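Gripper days at Tevholm

20th January

I've been promising a few people a look at what we get up to, so I've finally made a page for it! We're gathering examples for a learning system we call Forkum, and the way we gather them is by doing ordinary little jobs by hand, over and over, with a gripper in each fist. Pick it up, put it down, shift it along, start again. I've been at it since June and I still get muddled over which hand should go first.

Each go at a job is one example. A good session gives me 50 of them, a bad one gives me 21 and a sore thumb. They all get sent over to the Hudov lot, who check them and throw out the ones where I dithered (there are always a few, sorry Hudov).

Larger things are my favourite at the moment. With a cup or a sponge you can get away with any old approach, but anything big has to be taken hold of somewhere sensible, and you have to make your mind up early which edge you're going for.

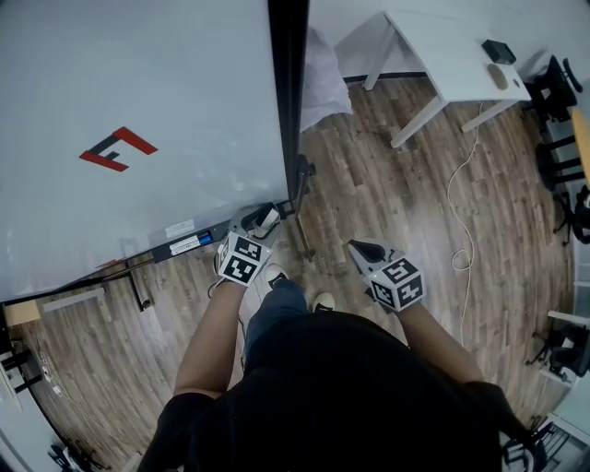 Left gripper going for the bottom edge of the big white panel, right one waiting over the floor. The patterned cubes on top are how we track where each hand has got to.

You do learn to hold your wrists in a certain way with the cubes up there. If I twist too far the patterns turn away and the tracking goes all jumpy, so I've taken to moving like someone carrying two very full mugs of tea. My first 11 examples had to be binned for exactly that, and I was quite cross about it!

The other thing is speed. I'm quick by nature and the system doesn't learn much from a blur, so I count under my breath before I close the jaws. Almost 31 seconds for one go felt daft at the start and now it feels normal.

Next up is the Sakai list, mostly folding and stacking, and I'm told the towels are horrible. I'll add more pictures when I've done a few of those.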